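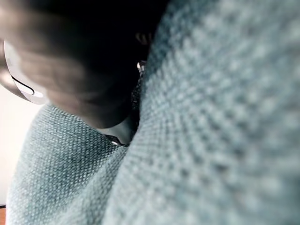
Levport, February 20, 2020

Textiles for the Home, Unit 3: Knits and how they behave

Welcome back, everyone, and thank you to those who stayed behind to help me wind the leftover wool (I do notice, and the cupboard has never looked so tidy). Last time we spent the whole session on woven cloth, so tonight we cross over to knits, and I'd ask you to keep your woven swatches handy because we'll be going back and forth between the two.

A woven cloth has two sets of yarn crossing each other, more or less straight. A knit is made of loops, each one pulled through its neighbour, and that is where nearly all of its character comes from. Tug on a loop and it changes shape before the yarn itself has to stretch at all. It's why a jumper goes over your head and a linen tea towel wouldn't, however kindly you asked it!

You can see the loops best wherever a knit is pulled around a curve, like the grey-blue one at the top of this handout. The little rows follow the bulge. Try the same thing at home with a sock over your fist and then with a hanky, and write down what each one does at the knuckles.

Weft and warp knits

In a weft knit the yarn travels across the row, the way it does in hand knitting. Most T-shirts and jumpers are weft knits. They're soft and giving, and some of them will run if a stitch is broken. In a warp knit the yarns travel up the length of the cloth, zigzagging from one column to the next. Warp knits tend to be steadier and they don't ladder so easily, so you'll meet them in linings, swimwear and a good deal of sports gear.

Washing and drying

Please dry your heavier knits flat. I know the line is right there and the sun is out, but a wet jumper is a heavy thing and the loops at the shoulders will carry all of it. Roll it in a towel first, press, don't wring, and then pat it back to its proper shape. Cotton knits may shrink more in length than in width, so measure both ways before you cut anything.

For next time

Bring one knit from home that has lost its shape, any colour, any state of repair. Spin speed on the Jesari machine in the back room goes up to 900, and we'll be using it for the cotton samples only. Wool goes in the basin with me.

Reading is page 21 of the Prernach booklet, including the small print under the stitch chart. Room 2111 again, same door.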